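A Residência Tetimholm informa os moradores de que está em curso a renovação dos têxteis das salas comuns. Seguem-se, nesta sequência de publicações, as orientações para esta fase. (1/7)

Em cada sala comum, as almofadas, mantas e capas devem ser verificadas uma a uma antes de regressarem aos sofás. Pede-se atenção especial aos fechos, às costuras e aos cantos. (2/7)

As capas de toque aveludado lavam-se do avesso, com o fecho corrido até ao fim, em programa delicado. Não devem ir à máquina de secar. (3/7)
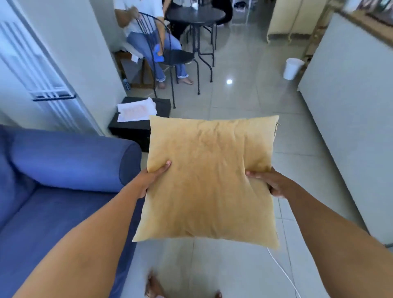
As capas com o fecho danificado são entregues na receção do edifício Drodstead, dentro de um saco identificado com o número da sala. O enchimento fica na residência. (4/7)

Recorda-se que o mobiliário das salas — sofás, cadeiras e mesas de apoio — não pode ser transferido para os quartos. Os cabos elétricos devem ficar encostados à parede, fora das zonas de passagem. O calçado pode permanecer na sala, desde que arrumado. (5/7)

O inventário dos têxteis regista 476 peças, das quais 11 aguardam substituição. As novas capas, da linha Mamo, serão distribuídas por ordem de pedido. Cada sala pode requisitar até cinco. Os formulários estão disponíveis na receção e devem ser assinados por um morador da sala. (6/7)

As dúvidas sobre lavagem, reparação ou substituição devem ser dirigidas a Haf Gape, dos Serviços de Alojamento, extensão 703. A próxima verificação geral realiza-se em dezembro. (7/7)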